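The Havstead Home Cooking Program has completed its first season of weeknight meal planning, and we would like to share what 132 participating households reported.

1/ Each household planned six dinners a week and recorded its grocery spending. In total, 681 recipes were submitted to our Saltport office. Soups and bean dishes led the list.
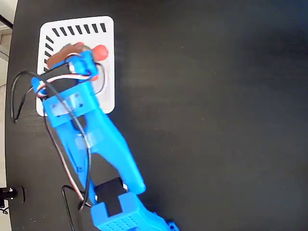
2/ The most common difficulty was the single-use ingredient – a jar of paste or a bunch of herbs bought for one recipe and then forgotten. We now ask that any new ingredient appear in at least two dinners in the same plan.

3/ Recipes that take more than 15 minutes of chopping will be marked as such from March onward. Several families requested this, and the request was reasonable.

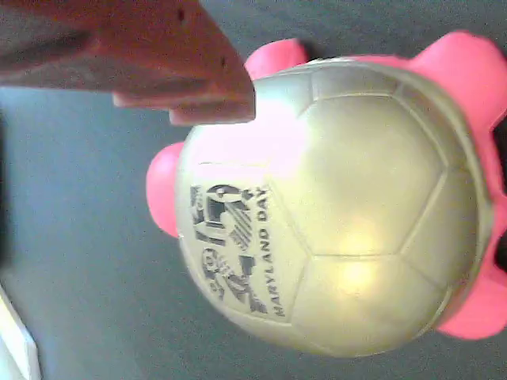

4/ Households that shopped from a written list stayed closer to their budgets than those that did not. Leftover grocery money may be carried into the following week or put aside for a holiday meal. A piggy bank will do for this, and one shaped like a soccer ball may interest the younger members of the household.

5/ Planning sheets for the next season will be available at the Saltport office. Please return completed spending records before collecting a new set.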